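The Trouble With Black Pants

I got to Retis at seven in the morning, which I'd been told was the only time to catch the folding team before the meetings swallow them. I had pictured something noisy. What I found was Enikő Győri eating a pastry over her keyboard and scrolling through depth maps, muttering.

She writes the perception code. In plain terms, it's her job to tell the rest of the software where the cloth is, which part of it is the edge, and where a pair of fingers might get hold of it. Everybody downstream lives or dies by that. The planner (Kornél Szénási's baby, named Drorum, and please don't ask him why) takes her edges and works out a fold. Then the controller takes the fold and tries to carry it out without dragging the whole thing onto the floor.

Colored shirts, she told me, are a solved problem, or close enough that she doesn't lose sleep over them. Towels are easy. Striped towels are so easy they're almost an insult. And then there's black.

I own a lot of black clothing, so I took this a little personally!

The problem goes like this. A camera looking at black cloth gets very little light back. The outline against a pale table is wonderful, sharp as a paper cutout, and any beginner's segmentation script will find it. Inside the outline, though, you've got almost nothing. Folds, seams, one leg lying over the other, it all sinks into the same dark puddle. The depth sensor is no big help either, because it also wants light to bounce back, and it fills the gaps with guesses. Enikő showed me one of those depth maps and it looked like Swiss cheese.

So the team moved a lot of the looking down to the wrist. The overhead camera still picks the garment and gives a rough pose, and then the wrist camera comes in low and studies one edge at a time. From down there a bump in the cloth pokes up against the white behind it, and suddenly the outline itself tells you something about height. You stop needing to see into the black quite so much. I thought this was terribly clever. Enikő shrugged and said she got the idea from squinting at her couch.

What the software is hunting for is a grasp point, and a good one is a bit of cloth already standing away from the table. A hump in the top edge is promising. A little turned-up corner is better, or worse, depending on who you ask.

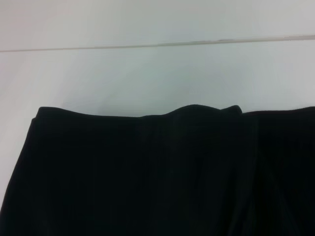 Gergely Fülöp would skip the little peak every time and go for the broad part of the fold, on the grounds that a corner gives you one layer when you wanted two, and then the planner believes it's holding a waistband when it's holding a flap. Enikő disagrees. Her network scores small peaks high, because they're crisp and the edge position comes out with very little error. They've been having this argument since August and I got the feeling they both enjoy it.

The compromise, for now, lives in a settings file. The network proposes up to 35 candidate points along the edge, each with a score and an uncertainty, and Drorum throws out any where the local curvature is too tight. Kornél let me play with the threshold. I slid it way down and the planner rejected every single point and sat there, refusing to move, with a polite message in the log. I slid it way up and it picked something so silly that he took the mouse back.

There's a replay tool too, called Vincze, and I think it was my favorite thing in the building. You load any past attempt and scrub back and forth, and beside the camera view you get whatever the software believed at that moment. Watching the belief drift away from the cloth is weirdly gripping. I sat through attempt 604 three times. The estimated hem slides sideways, a bit at a time, and the planner goes on folding a garment that only exists in its own head.

Their next step is training on 1,000 rendered black garments with the lighting scrambled. Kornél is hopeful. Enikő wants to try longer exposures first, and she had the branch open before I'd found my coat.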